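3.2 Listening data

Play counts for 1,132 pop singles were drawn from the Lernaren archive. Each promotional video was paired with its audio release, and 1,070 pairs remained after duplicates were removed. Tempo and vocal onset were labeled by Hồ and Saber using the Fostix annotation tool. 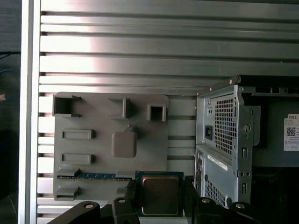
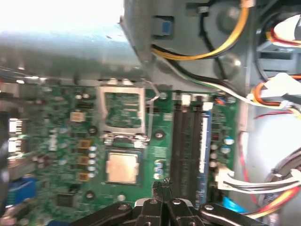

Figure 2. Fixture plate with molded sockets (first panel); open computer case with motherboard (second panel).

Singles with a string introduction of up to 30 seconds were kept as a separate group (n = 200). Chorus repeats were scored once per track. Live versions and remixes were left out, as in Amrani.

Filed under: Music Research, Pop, Methods
4 shares | 2 comments
We use cookies to improve your visit. Accept | Settings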